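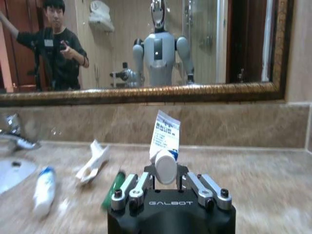
Tube de dentifrice en prise, vue poignet droit.

Giang Đặng
Décembre 2022

1/ Fil sur les miroirs. On travaille sur le rangement d'un plan de vasque et presque tout notre mois de novembre est passé dans la couche perception. Je note ce qu'on a changé, ça servira peut-être à d'autres.

2/ Le problème de départ : le miroir occupe une grande partie du champ. Le détecteur y trouve un robot, une personne, une douche, un sèche-cheveux mural. Tout est correctement étiqueté, et tout est placé derrière le mur.

3/ Pour un planificateur, un obstacle derrière le mur ne gêne pas. Sauf que la profondeur sur une surface réfléchissante est instable. D'une trame à l'autre, le même point passe du plan du miroir à deux mètres plus loin, et parfois devant.

4/ Quand il passe devant, Clarnex (notre planificateur) voit un volume occupé au-dessus du plan de travail et refuse la trajectoire. Le bras s'arrête à mi-course. Dans les logs on lit « collision prédite » et il n'y a rien à cet endroit.

5/ Premier essai : masquer à la main la zone du miroir. Ça marche tant que la base ne bouge pas. Dès qu'on la déplace, le masque est faux. Abandonné.

6/ Deuxième essai : détecter le cadre. Un cadre doré contraste bien avec un mur beige, donc les bords sortent proprement. On ajuste un plan sur les quatre côtés quand ils sont visibles, sur deux côtés et un coin sinon. C'est ce qu'on a gardé.

7/ Une fois le plan connu, deux règles. Tout point situé derrière le plan et dans le contour est supprimé de la carte d'occupation. Tout point devant le plan doit être confirmé par une deuxième caméra avant d'être ajouté.

8/ La deuxième règle coûte du temps. Kang a proposé de la limiter à une bande étroite devant le miroir, et le cycle est redevenu acceptable.
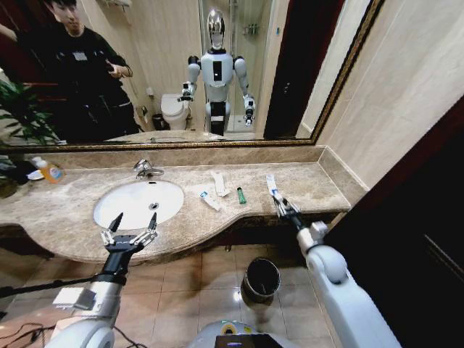

Giang Đặng, ingénierie logicielle, perception et planification

9/ Vue de tête pendant la même série, avec un objet blanc à marques bleues dans la pince droite, juste au-dessus du plan. Le reflet du robot est en plein milieu du miroir, pinces comprises. Il fallait traiter ce cas à part.

10/ Le suivi d'objet se trompait de pince. L'objet tenu et son reflet ont la même couleur, bougent en même temps, et le reflet est parfois le mieux éclairé des deux. Le tracker basculait de l'un à l'autre sans baisse de score.

11/ Correction : on projette dans l'image la position de la pince donnée par la cinématique. Une détection « objet en main » trop loin de cette projection est rejetée. Quinze lignes de code à peine. On aurait dû commencer par là.

12/ On s'est aussi servi du plan du miroir dans l'autre sens. Si on sait où il est, on peut calculer où doit se trouver le reflet de la pince et comparer. Un écart régulier indique que l'étalonnage de la tête a dérivé. Pour l'instant c'est un simple avertissement dans Visow, rien d'automatique.

13/ Côté annotation : 1336 images relues, avec une classe « reflet » séparée. Avant, les reflets étaient annotés comme des objets ordinaires ou ignorés, selon la personne. Le modèle apprenait les deux consignes.

14/ Règle d'annotation retenue : le contour du miroir d'abord, puis tout ce qui est dedans reçoit l'attribut « reflet », y compris les personnes. Les taches de lumière sur le marbre et le chrome du robinet restent sans étiquette.

15/ Résultats sur 148 saisies. Arrêts pour fausse collision : 46 avec l'ancienne chaîne, 20 avec la nouvelle, mêmes objets et mêmes positions de départ. Les arrêts qui restent viennent surtout du robinet.

16/ Le robinet chromé est un petit miroir courbe, et notre ajustement de plan n'y peut rien. On met une boîte englobante un peu large autour et on évite la zone. Conséquence : les objets posés tout contre le bec ne sont pas saisis.

17/ Les petits emballages blancs posent encore un problème. Froissés ou à plat, sur du marbre beige, la segmentation les découpe mal et la prise proposée tombe à côté. Pas de solution propre à ce jour.

18/ Le tube de dentifrice passe mieux. Forme stable, bouchon rond bien visible. En vue poignet, l'orientation se lit sur le bouchon et sur le bord plat à l'autre bout, et on n'utilise plus du tout la vue de tête pour cette étape.

19/ Le flou de mouvement en vue poignet reste gênant pendant l'approche. On ne garde que les trames où la vitesse articulaire est sous un seuil. Le seuil est dans le fichier de config, à régler selon l'exposition.

20/ Le détecteur de cadre est dans la branche altano du dépôt interne. Il suppose un miroir plan et rectangulaire. Les miroirs ronds ou sans cadre sont prévus ensuite, avec un ajustement à partir de la ligne de crédence.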